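Thank you once again for the Brolluden grant, and for your patience while we gathered our thoughts for this second report. The short version is that the seed library is open, people are using it, and we have learned a good deal about beans.

When we last wrote, the shelves at the Woletti branch were still bare and we were waiting on the drawers. They arrived in good shape, and over a couple of long evenings we filled them with 117 varieties, most of them given by gardeners within walking distance of the branch. We had planned on a smaller start, but the offers kept coming in (squash, mostly, and more kinds of pole bean than any of us had names for!) and it seemed a shame to turn good seed away. 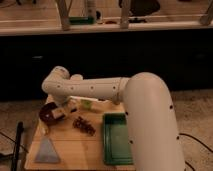 WOLETTI, September – Since opening, we have lent out more than 625 packets. Tomatoes and lettuce went first, as you might guess, and the flower seeds have been slower than we hoped. We think the flower drawer sits too low for people to notice, so it will move up before spring.

The returns are the part we worried over in our proposal, and we would still call them uneven. So far 97 borrowers have brought seed back, nearly all of it clean and dry and labeled with care. Others have told us the plants did fine but went to supper and not to seed, and we can hardly scold them for that. We have rewritten the borrowing card so the saving instructions are on the front, in larger type.

Spending is close to plan. We went a little over on envelopes and a little under on printing, and with your agreement we would like to move what is left of the printing money into a germination test this winter. The older donated corn especially needs checking before we lend it again.

The Agudelo branch has asked to start a collection of its own, and we have promised them duplicates of anything we can spare – they have a sunny reading room and a very keen group of gardeners. We expect to have more to tell you about that in our next report.

Contact the Flosusus Seed Library | © Flosusus Seed Library | Back to top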